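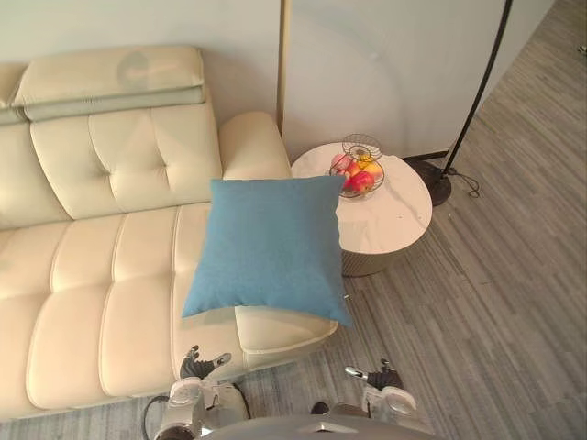
Notebook, home room bench, June

Entry by Kazue Nagano. Please add your notes below mine and do not write over them.

Today we tried to agree on the rules for working near soft furniture. Until now every operator had a private habit, and the recordings from Harsh and from me look like they come from two different labs. I write down what we decided, also the points where we did not decide.

1. Reset position of the pillow. The blue pillow starts on the right end of the sofa, leaning on the inside of the armrest, one corner down toward the front edge. Harsh wanted tape marks on the leather. Minoru said no tape on leather, it leaves glue and the gripper fingers will find it. We use the printed reference sheet. If the pillow stands a little different from the sheet, this is fine. If it is flat on the seat, reset it.

2. Speed. Inside the furniture zone the arms stay at the slow setting, 16 percent of full speed. The zone begins where the fingers can reach the front lip of the seat. I asked if 23 percent is acceptable for the move back, when the hand is empty. Noboru says an empty hand can still hook a seam, so it stays 16 in both directions. I think he is right but the sessions will be long.

3. Fingers and leather. Closed fingers must never be pushed into the seat cushions. The grooves between the rolls are the bad place, because a finger tip goes in easily and comes out sideways. Approach the pillow from the side which is off the seat surface, pinch the fabric, lift first, and only then move across. No dragging over the front edge.

4. The side table. This took the most time. The fruit basket is thin wire and it stands near the back of the table top, so the arm must pass over the marble to reach it. Chantal proposed that the basket is taken away for all pillow tasks. Minoru wants to keep it, he says a home has things on tables and we should train with them. Decision: the basket stays, but the right arm does not go over the table during a pillow task. If the task needs the table, it is a table task and has its own start sheet.

5. Lamp and cord. The lamp base is behind the table and the cord runs over the carpet to the right in a loop. I do not like this loop. Our own rule from Trostport says no free cables on the floor inside the driving area, and we have not followed it in this corner. To do: cord along the wall, under a flat cover. Until the cover arrives, the base does not drive to the right of the table. Harsh has put this limit in the Flavitz map and I checked that it loads after restart.

6. Own cables. Before each session look at the cable near the left arm with the arm stretched forward and again with the arm pulled back. It should have slack in both, and not so much slack that it can catch on the furniture. Write "cable ok" and initials on the session sheet. A check mark alone is not enough, we had sheets with check marks and no name.

7. People. One person holds the stop button and does nothing else. This means no phone and no typing of notes. The second person makes the resets, and enters only after the holder has said "stopped" aloud and pressed. Minimum distance while the arms are live is 2 meters. Chantal asked if the holder may sit. Yes, if the holder can see both hands of the robot from the chair.

Tried the new order once after lunch, with Noboru on the button. Preparation took nearly 8 minutes longer than before, mostly the sheet and the pillow. I expect it becomes faster.

Not decided:
- who cleans the leather and with which product. The Pirnovent wipes are for the gripper pads, please do not use them on the sofa before we ask the supplier.
- if the Myung force limit should be lower for fabric than for fruit. Harsh will bring numbers from both.
- what to do when the pillow falls on the carpet. I would stop and reset. Minoru would let the operator pick it up and keep the recording.

Added 16:40, H. Bhatia: reference sheet is printed and hangs by the door. Old sheet is in the bin, please do not take it out again.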